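4 开放日演示台布置(抓取与搅拌项目)

适用:Girenum 单臂演示套件,Hadow 控制软件。本节 2019年4月20日 修订,旧版第4节作废,请撕掉。

4.1 开始之前

演示台和观众之间留 80 厘米。地上贴黄胶带,别用绳子,绳子会被小孩拉。
需要的东西:
浅色桌面演示台,一张
马克杯,一只,单色,无图案
小铲刀,一把,手柄颜色要和木块分得开
木块,高矮各一
秒表,抹布,备用保险丝

注意:桌面不要铺桌布。铺了布高度就变,标定全部重来。3月那次在 Marinescu 展厅就是这样,观众等了 30 分钟。

4.2 摆放步骤

1. 擦桌面。干布。小划痕不用管,识别软件会忽略。
2. 把急停按钮放到讲解员右手边,线从桌子后面走,不要从前面走。
3. 放杯子。靠左,离远端桌边留一点距离。杯口朝上,把手朝向讲解员一侧。
4. 放木块。靠右,一前一后,中间留空。矮的在后,高的在前。
5. 铲刀斜搭在两块木头上面。金属片搁后面那块,手柄搁前面那块。中间悬空的一段就是抓取位。
6. 轻推一下木块。铲刀滑下来就重新搭,角度收小一点。
7. 杯子和木块之间不放任何东西。手机、名片、矿泉水都不行。
8. 手臂回到停靠位,在 Hadow 里点“场景确认”,再点一次“保存初始位”。

小心:第8步之前请确认没有人把手伸进桌面范围。手臂回停靠位的时候速度不低。

布置好的桌面以这个为准,红杯在左,蓝柄铲刀在右:

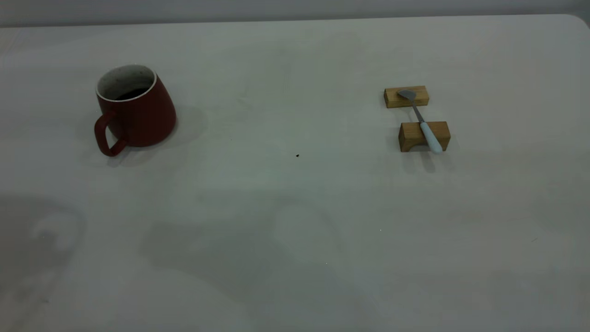 为什么铲刀要架起来,不直接平放在桌上?
平放时夹爪下面没有空间,指尖会先碰到桌面,触发碰撞保护然后停机。架起来以后夹爪可以从柄杆两侧合拢,成功率高很多,观众也看得清楚。

4.3 灯光

关掉正上方的射灯。阴影太硬,软件会把影子当成物体的一部分。软一点的影子没关系。
展厅照度设到 600 勒克斯。没有照度计就用 Billov 灯箱的默认档,不要自己调亮。
窗帘拉上。下午太阳转过来的时候特别容易出问题,中途要再看一眼。

4.4 演示流程

1. 讲解员先说话,再按启动。顺序别反。
2. 手臂移动到铲刀上方,停两秒。
3. 夹取,抬起,平移到杯口。
4. 铲刀伸入杯中,搅三圈,提起。
5. 放回木块。放歪了不要用手扶,等手臂退回停靠位再去摆正。
6. 讲解员按“结束”,等绿灯亮,才可以请观众靠近提问。

注:杯里的东西不要装满,装到一半就行。满了会溅出来,溅到夹爪上要拆下来洗,拆一次很麻凡。

4.5 换场

每场结束按 4.2 重摆一次,从第3步开始。擦桌面只在有水渍的时候做。
杯子换了款式必须重新录入,颜色一样也不行,杯口大小不同就会撞杯沿。
木块不要换。丢了找仓库,料号 867,高矮两块是一套,不单发。

4.6 常见故障

手臂停在铲刀上方不动
多半是识别没过。看木块有没有被碰歪,看灯。都正常就重新点“场景确认”。

夹起来又掉
夹爪垫片脏了。断电,用酒精擦,晾干再上电。

搅拌时杯子跟着转
杯底有水。按停,擦干,杯子放回原位。杯底不要贴双面胶,撕下来会留胶印,下一场识别会报错。

报警声一直响
急停没复位。顺时针拧,听到咔的一声。还响就打给现场值班,号码在控制柜门内测。

警告:演示中观众越过黄胶带,立刻按急停,先停再解释。重新启动必须从 4.2 第8步走起,不能直接点“继续”。

4.7 撤场

手臂回停靠位,关软件,最后断电。木块和铲刀装同一个袋子,杯子倒空洗净单独包。黄胶带当天撕掉,过夜会粘死。签到表拍照发群里,原件放箱子盖内袋。

下一节:5 运输与装箱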